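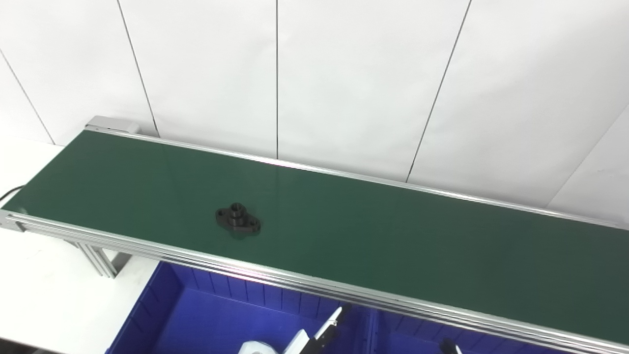
3. Materials and Methods

3.1 Study sites

The study was carried out at two distribution warehouses operated by the same parts wholesaler, one in Korkau and one in Whitcombe. Both sites supply small metal and plastic components to repair shops and run on a two-shift pattern, with the early shift starting at 6:00 and the late shift at 14:00. The Korkau site was built for its present use. The Whitcombe site is a converted textile mill with lower ceilings and more internal walls, and its packing area is split between two rooms joined by a short corridor.

Workers at both sites rotate between receiving, sorting, packing and dispatch. Rotation is weekly at Korkau and daily at Whitcombe. This difference was already in place when the study began and could not be changed, so site and rotation pattern cannot be separated in the analysis. We return to this in Section 5.

3.2 Participants

All permanent employees who had worked at their site for at least one full quarter were invited to take part. Agency staff were left out because their contracts were too short to cover the follow-up. Of 100 employees who were eligible, 63 gave written consent. Participants received a gift card after the final questionnaire, whether or not they had completed the earlier ones.

Supervisors were not told which of their team members had enrolled. Questionnaires were handed out in sealed envelopes to everyone on shift, and employees who had not consented returned theirs blank. The site managers saw results only in combined form.

3.3 Noise measurement

Sound levels were measured with fixed loggers (Trurer, set to A-weighting and slow response) mounted at ear height for a standing adult. One logger was placed in each work area, away from doors and at least one meter from any wall. Each logger stored an equivalent level for every 900-second interval. Intervals in which a logger had been moved or covered were removed before analysis.

We did not use personal dosimeters. In a pilot in March, several workers reported that the shoulder-mounted units caught on their vests, and the recordings contained frequent contact noise. Fixed loggers miss the variation that comes from a person moving between areas, but this was partly made up for by matching each logger's record to the rotation sheet for that shift.

Figure 2. Belt conveyor with a black flanged part resting on the belt.

3.4 Fatigue and sleep

Fatigue was rated at the end of each shift on the Vulteo short form, which asks about tiredness, trouble concentrating and irritability over the past eight hours. Items are scored from zero to four and summed, with higher scores meaning greater fatigue. A form with more than one missing answer was treated as missing. Where a single answer was missing, it was replaced by the mean of the participant's other answers on that form.

Sleep was recorded in a paper diary kept at home. Participants wrote down the time they went to bed, the time they got up and any waking they remembered. Diaries were collected weekly. Entries that had clearly been filled in together at the end of the week, judged by identical times on every line, were kept in the main analysis and dropped in a sensitivity check.

3.5 Statistical analysis

End-of-shift fatigue was modeled with a linear mixed model. Mean noise level during the shift, shift type, hours slept the night before and site were entered as fixed effects, and participant was entered as a random intercept. Age and years of service were closely related, and only age was kept. Noise level was centered on the site mean so that its coefficient describes change within a site and is not driven by the difference between the two buildings.

A second model added the interaction between noise level and shift type. We had expected the effect of noise to be larger on the late shift. Residuals were checked by plotting them against fitted values for each site. The analysis plan was fixed before the noise records were joined to the questionnaire data, and the two departures from it are listed in the supplement.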